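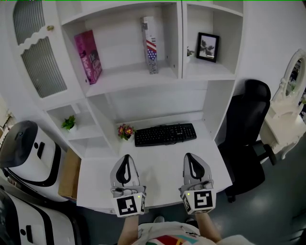 Sevcombe Small Ads – furniture wording, v2

README, last touched 10/09/2018. Replaces the old notes file, please delete that if you still have it.

What it is

550 second-hand furniture ads from the Sevcombe free paper and the two noticeboards in town, typed up and labelled. Interest is in the words people use when they sell a piece of furniture. Dresser, sideboard, unit, press, cupboard, "thing for the hall". Prices are kept but we never cleaned them, see further down.

Who did what

Typing: Jarmila Machala, Dušan Krajčí
Labels: Rozália Lukáč, first pass. Abdelilah Metwally, second pass
Everything else incl. mistakes in this file: Romana Kováčik

Files

ads.csv – one row per ad
words.csv – every furniture word with its spellings
checked.csv – the 96 ads labelled by both Rozália and Abdelilah
old/ – v1, don't use, ids do not match

Columns in ads.csv

id – number, gaps are ads we threw out
source – paper, board1, board2
text – as printed, spelling mistakes left in
head_word – the main noun the seller uses
type – our own label, see below
mixed – y/n, open and closed storage in one piece
price – whatever was written, so "30", "30 ono", "offers", "free to good home" all turn up
condition – seller's words, no scale
notes – ours, skip if you are only after the text

Empty cell means the ad didn't say. A dash means we couldn't read it (board2 mostly, the rain gets in).

Types

desk, table, seating, bed, cabinet, shelves, chest, other. That's the lot. v1 had a separate wardrobe type but the two labellers kept splitting on it so it went into cabinet. Wordrobe spellings are all in words.csv, there are more than you'd think.

Desk with shelves built on top = desk. Sellers call it a bureau, a workstation, a hutch, a "desk and a bit". Head word stays as they wrote it, type is desk every time.

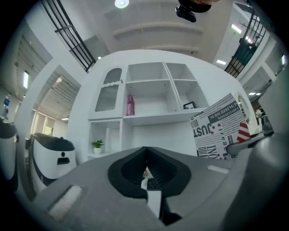
Cabinet against shelves was the worst one. Sellers don't care and will write "shelf unit" for something with doors on half of it. Our rule: any door at all and it's a cabinet, then put y in mixed if part of it is open. So a tall white piece with an arched glass door on the left and open cubbies next to it goes in as cabinet, mixed y, even when the ad says bookcase. Wavy trim, round knobs, that kind of detail only goes in notes if the seller mentions it. Glass doors same treatment as solid. Curtains do not count as doors – we did argue about this.

Known problems

Same item advertised in two places is in twice. Dušan marked the obvious ones with "dup" in notes, he didn't get to board1.

Dealers. Hrnčiar puts in a lot of ads and they all read alike (solid, clean, ready to collect). Filter on notes = dealer if you want private sellers only. Illeo did the same for one month, December, then stopped.

Phone numbers and names were taken out by hand. If you find one we missed tell Romana and don't pass the file on till it's fixed.

Head word is blank for sets. "Table and four chairs" has both nouns in notes, needs a proper column really.

Encoding is UTF-8, semicolons between columns becuase the ads are full of commas. Excel may still mangle the pound signs.

To do

– finish dups for board1
– prices into numbers, where they can be
– words.csv has over 300 rows and wants sorting by type
– ask Lestonia library about the older papers, five boxes in the back apparently

Use

Teaching and private study, fine. For anything printed ask first. Say which version you used.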